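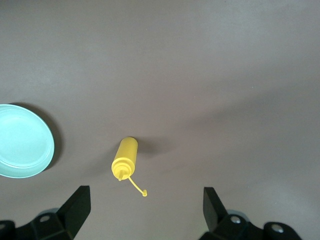

Writing for Role-Playing Games
Handout 4: Towns, side quests and the people who stand around in them

Welcome back, everyone, and thank you for the very lively argument about random battles last time. I promised I would write up my thoughts on towns before we meet again, and as usual they have grown longer than I meant them to (get a drink first, I'd say).

Reading for this handout: chapter 5 of the course packet, plus the first two hours of Cedus, up to the point where the ferry leaves. If you played ahead, good for you, but please don't give away the business with the lighthouse keeper!

1. What a town is for

In most role-playing games the town is where the player stops fighting. They sell things, they heal, they save, and then they wander about pressing the talk button on everybody. That wandering is our subject. A player who has just come out of a hard dungeon is in a generous mood and will read nearly anything you put in front of them for a few minutes, so the writer has a chance there that doesn't come around again until the next town.

Look at Stotstead, the first harbor in Cedus. It has 52 people you can talk to, and on a first visit most of them have one line apiece. Kanini Mutiso, who wrote the bulk of that dialogue, gave every household a small worry of its own. The baker's oven smokes. The two sisters by the well are not speaking. None of it matters to the plot for a long while, and I love it dearly. When you come back in chapter three with the harbor closed, every one of those worries has moved along a little, and you find you remember them.

Compare that with Arnel, the capital, which is much bigger and which most of you told me you found dull. I went back and counted, and there are 121 speaking characters there. A great many of them tell you which way the castle is. You can see the castle from everywhere in Arnel.

2. The side quest as a short story

Zachary Paquette's essay in the packet (it starts on page 186) makes the case that a good side quest has the shape of a short story: somebody wants something, there's a snag, and by the end we know them better. I mostly agree with him. Where I'd push back is on his idea that the reward should always be something you can use. Think of the old clockmaker, Chege, who sends you up the mountain for his brother's letters. You get a paper boat for it. The boat does nothing at all, and I have met players who carried it to the final boss.

Some questions to ask of your own drafts:

Who in town would notice if this quest were never done?
Does the giver say anything that only this person would say?
Could the player guess the ending from the title in the quest log?
Is there a second conversation after the reward? Please write one, even if it is a single line.

3. Lines that change

Games of this kind usually keep track of the story with flags, which are simple yes-or-no markers (has the bridge been fixed, has the player met the captain). Each time a flag changes, a character may get a new line. You can see how the work piles up. My advice is to pick a handful of people per town who always have something new, and let the rest change only at the big moments. Put your talkers near the inn or the save point, where players pass anyway.

Keep the text box in mind too. For our exercises a box holds three lines, and a character who needs more than four boxes had better be awfully interesting.

4. Exercise

Write a village of 12 people. Each gets one line before a bad storm and one line after it. At least two of them should be connected in a way that the player can only work out by talking to both. Do not use the words "hero," "legend" or "ancient." Gaétan Gill has kindly agreed to read a few of these aloud in class, and he does voices, so write with that in mind.

Drafts are due in the second week of October. Bring a printed copy as well, with the lines set out by speaker, and leave a wide margin for comments.

For next time: Handout 5, on party members and how to let them bicker. Dale Bouchard's chapter on camp scenes is the main reading.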